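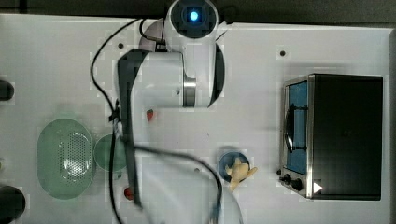 I have wanted a big white table for years, and after one too many Sunday lunches with plates balanced on the sideboard I finally bought the Bramwell from Stiten back in July. We've now had it long enough for the shine to wear off (not literally, I'm pleased to say!), so I thought I'd set down how we've got on with it.

First, the delivery. It came in two very heavy boxes, and the driver was kind enough to bring them through to the kitchen when he really only had to leave them on the step. There are 16 bolts, all the same size, which is a blessing if you've ever wrestled with a Wodow bookcase and its little bags of nearly identical screws. The instructions are pictures only and step four is printed so small that I had to hold it up to the window. Even so, we were sitting down to tea at it by half past five.

The top is lovely. It wipes clean with a damp cloth, and beetroot, which I was dreading, came off after a few minutes with a drop of washing-up liquid. Turmeric is another matter – there's a faint yellow patch at my end that I've stopped looking at. Do use mats for anything straight out of the oven, as the leaflet asks you to.
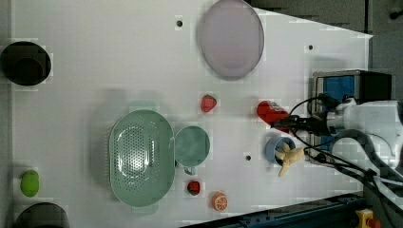

Large oval plate on a white tabletop.

What I hadn't expected was how much nicer our odd old crockery looks against plain white. My Pridine serving dishes had been at the back of the cupboard since we moved, and now they come out most weeks, even if it's only for sausages.

Grumbles, then. The legs sit a bit far in, so whoever is on the corner has to choose which side to put their knees. The felt pads fell off within a fortnight and I replaced them with better ones. It also shows every single crumb, and we are a toast household.

It cost us almost 200 pounds more than the one we'd planned to buy, and I did wince. Would I have it again? Yes, I would, though I'd order the matching bench at the same time, as they've put the delivery charge up to £24 and I'm now having to pay it twice.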